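How many demos before I change the table setup?

Posted by Macarena Jara

Hi all! I'm recording examples for a pick-from-the-rack task (teleop, one arm, multi-finger hand) and I'm stuck on when to shuffle things. My start layout has the whisk in the bowl, the scoop standing on its own, and two handles sticking out of the green rack – one pink, one teal.
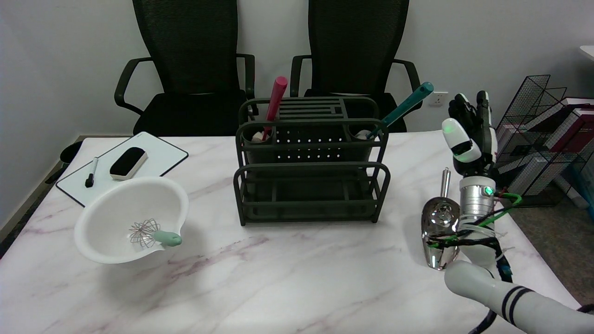 Evaristo Sanna

Sooner than you think. I did 1,733 takes with one layout and the policy learned the layout, period. Move the rack a few inches and it grabbed air. Now I swap something every 6 takes, even if it's only which cup a tool goes in. The grasp on a thin, leaning handle is where I'd want the most variety, so tilt it left, tilt it right, push it deeper.
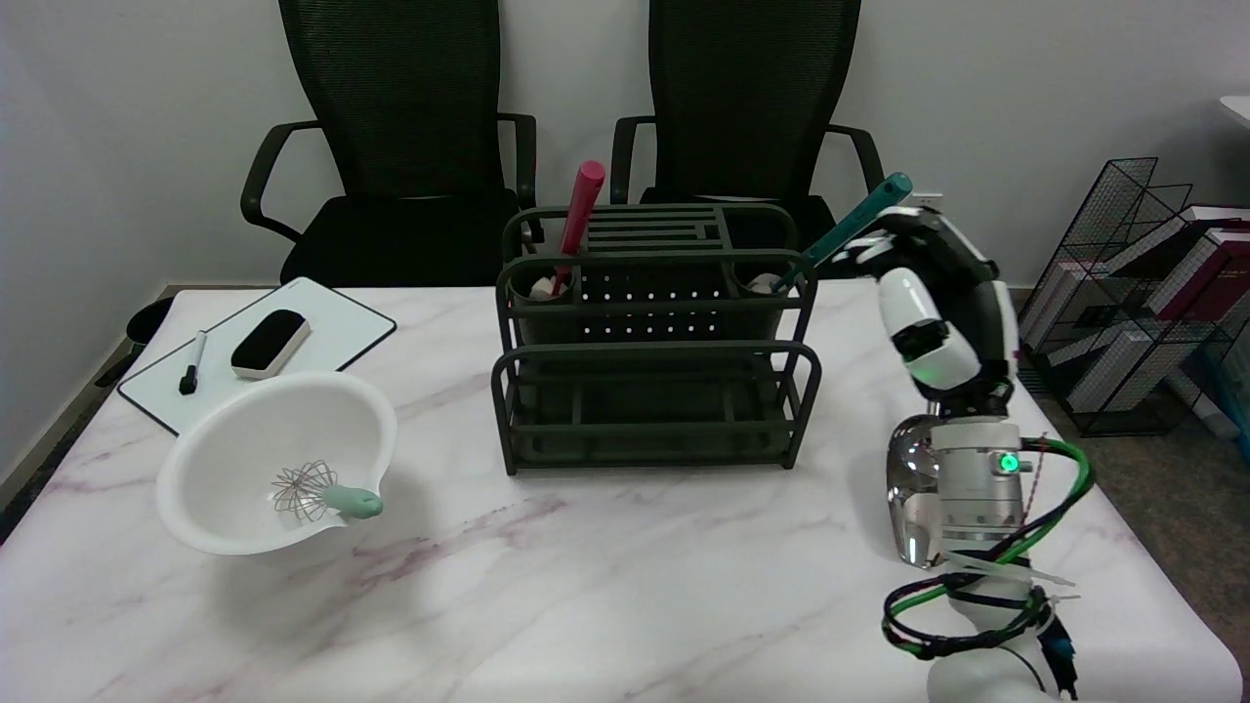 Also keep your slow, ugly grabs as long as the tool ends up where it should. I used to toss mine and I regret it – the arm never saw how to fix a bad approach. Drops I save in a separate folder with a note.

Osvaldo Greco

just get more data lol. we stopped at 3,000

Snežana Stojanovska

Agree with Evaristo on swapping, but write the layouts down first! I made up mine as I went and had one rack position in half my set. Four layouts on a card, taped by the keyboard, fixed that for me. Are you resetting by hand between takes?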